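Keeping a Washing-Up Sponge Fresh
Last updated April 2024

A kitchen sponge smells when food residue and water stay in its pores between uses. The method set out on this page removes the residue daily and lets the sponge dry between washes.

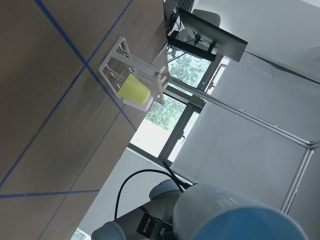
You will need:
Washing-up liquid
A bowl holding at least 2 litres
Thin household bleach, plain and unscented
Rubber gloves

Daily rinse

1. Scrape plates before washing them. Fat and starch are the hardest residues to get out of foam.
2. After the last item, hold the sponge under a running hot tap and squeeze it until no suds come out.
3. Squeeze once more away from the tap. Do not wring or twist, as this tears the foam along its edges.
4. Stand the sponge on its narrow side with air on both faces. A closed dish or the bottom of the sink will keep it damp overnight.

Weekly soak

1. Wash the sponge with washing-up liquid and rinse it fully. Bleach must not be mixed with any other cleaner.
2. Open a window and put on the gloves.
3. Dilute the bleach in cold water at the rate given on the bottle for kitchen surfaces. Strengths differ between makers.
4. Submerge the sponge, press out the trapped air and leave it for 4 minutes, or for the contact time on the label if this is longer.
5. Rinse under cold water until the smell of bleach has gone, then dry as above.

Cellulose sponges stiffen when dry. This is normal and they soften again in water. Sponges with a metal scouring face should not be soaked in bleach.

When to replace

Soaking does not restore worn foam. Replace the sponge if it sheds crumbs, stays slimy after rinsing, or smells again within a day of the weekly soak. A sponge used on raw meat juices should go straight in the bin.

Related pages: Descaling a draining rack; Washing dishcloths at 60 degrees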